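4 Setting up the desk surface

This section covers preparation of the work surface on a Stalen desk after the frame has been leveled and the top fastened down (section 3). It applies to all veneered tops in the Wistgate range. Tops with a painted finish are covered in the separate sheet supplied with the top.

Revision 12/12/21. Replaces all earlier versions of section 4.

4.1 Before you start

You will need:
a soft, lint-free cloth
a second cloth for drying
clean water and a mild dish soap
the felt pads from bag 206
the cable clips from bag 207

Check that both bags are present before you remove the protective film. If a bag is missing, contact the dealer and quote the bag number. Do not substitute adhesive clips from another product. The adhesive on other clips may lift the finish when the clip is removed.

CAUTION: Do not use a knife to open the film on the desktop. Lift one corner by hand and pull the film back at a low angle.

4.2 Removing the film and first cleaning

1. Pull the film off along the direction of the grain.
2. Wipe the whole surface with a dry cloth to remove dust and packing residue.
3. Add a few drops of soap to a bowl of water. Dampen the cloth and wring it out well.
4. Wipe along the grain, from the back edge to the front edge in overlapping passes.
5. Dry the surface at once with the second cloth. Do not leave it to air dry.
6. Leave the surface clear for 2 hours before placing anything on it.

NOTE: A slight difference in color between the top and the drawer fronts is normal. Veneer darkens with exposure to light, and the difference becomes less noticeable over time. Move desk items to a new position now and then during the first months so that outlines do not form under them.

4.3 Placing the mouse and pad

The veneer can be used with an optical mouse directly. A pad is recommended where the mouse is used every day, as the feet of the mouse will polish a dull patch into the finish.

1. Choose a pad with a cloth, foam or smooth rubber underside. If the underside is unmarked rubber of unknown type, see the caution below.
2. Sit at the desk in your normal working position and rest your forearm on the surface.
3. Place the pad so that your wrist is straight when your hand is on the mouse.
4. Keep the full outline of the pad on the desktop. A pad that overhangs the front edge will curl and collect dirt underneath.
5. If the mouse has a cable, route it toward the back edge and secure it with a clip from bag 207. Leave enough slack for the mouse to cross the pad without pulling.

CAUTION: Some rubber compounds contain plasticizers that stain lacquered wood. Test an unknown pad in a hidden area, such as the underside of the top, for 4 days. If a mark appears, do not use the pad on this desk.

4.4 Cups and drinks

Liquid is the most common cause of damage to a veneered top. The lacquer resists brief contact with water, coffee and tea. It does not resist standing liquid, and the edges and cable openings are less well protected than the flat area. A light paper cup needs particular attention, as a sleeve or a moving mouse is enough to tip it over.

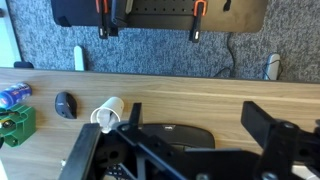

Keep drinks on the side away from the mouse hand where the width of the desk allows it. Where it does not, place the cup toward the back of the desk, clear of the path of the mouse and of any cable. Always use a coaster under hot drinks. Paper cups in particular pass heat through the base and can leave a pale ring.

If a cup tips over:

1. Stand it upright or take it off the desk.
2. Lift the mouse, the pad and any papers off the surface. Check the underside of each for liquid.
3. Blot the liquid with a dry cloth. Work from the outside of the spill toward the center. Do not rub.
4. Wipe the area with a damp cloth along the grain, then dry it.
5. Check the desk edges and the floor below. On carpet, blot with a clean cloth and follow the instructions of the carpet supplier.
6. Leave the pad off the desk until both it and the surface are fully dry.

WARNING: If liquid has reached a power outlet, a charger or the control box of a height-adjustable frame, switch off the supply at the wall before touching the equipment.

NOTE: A cup that has been emptied should be thrown away at the end of the day. Residue around the base dries to a ring that is harder to remove than a fresh spill.

4.5 Felt pads

Fit felt pads from bag 206 to any item with hard feet, including lamps, monitor stands and document trays.

1. Clean the foot of the item and let it dry.
2. Peel the backing from the pad and press the pad on firmly.
3. Set the item down flat. Do not slide it into place.

Inspect the pads each January and replace any that are worn or have picked up grit.

4.6 Marks and treatment

Pale ring: Allow the area to dry overnight. If the ring remains, apply a small amount of Pagano surface oil with a soft cloth, rub along the grain, and wipe off the excess.

Dark spot: Liquid has passed through the lacquer. Do not sand the area. Contact the dealer.

Sticky residue: Use warm water and dish soap. If this is not enough, use Genon cleaner on a cloth. Do not spray it directly on the desk.

Dull patch: Caused by wear and cannot be polished out. Cover with a pad.

CAUTION: Do not use scouring powder, ammonia, acetone or steam on any part of the top. Damage caused by these is not covered by the warranty.

Continue with section 5, Cable tray and power strip.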